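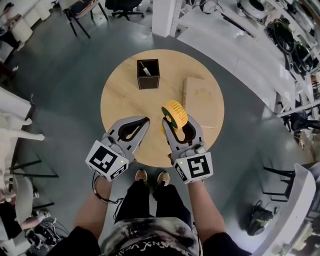 Round table, light wood finish, shown in a shared workroom.

Oltora Round Table
Sold by Grundovach
Page last checked 14/11/2022

The maker calls the Oltora "the table that brings a room together." We sell it, and we wouldn't go that far. It's a round top in a light wood finish. It holds things up. If your room is already full of office chairs, white shelving and cables, a round table will not tidy any of that for you.

What a round top does do is let you stand at it from any side. That suits small jobs: sorting parts, putting a toy back together, cutting up cardboard. What it does badly is storage. There are no corners to push a box into, so whatever you park on it ends up in somebody's way. Keep one small open container for tools and put knives in it blade down, please.

The brochure also says "scratch resistant." We asked what that meant and got the same two words back. Put a mat under anything sharp.

Assembly: the leaflet promises 2 easy steps. We count 5, and the last one needs a second pair of hands.

Warranty: 3 years on the base, none on the finish. Read that line twice before you order.

Matching pieces: the Nallano chair is listed as a partner to this table. The colors are close but they don't match, and we've had enough returns to say so here. The Sakalauskas stool is plainer and gets sent back less.

Will it suit a big room with a high ceiling? Probably, though a small round table can look lost in one. Overhead lighting also makes a pale top look paler than it does in the brochure, so order the finish sample first. The sample is free. Postage isn't.

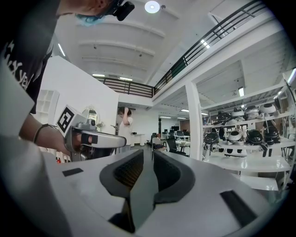 Can I leave the table outdoors over the winter?
The finish is meant for indoor use only, and damage from rain or frost isn't covered. Covers sold for garden tables don't change that.

Returns: unassembled, in the original carton.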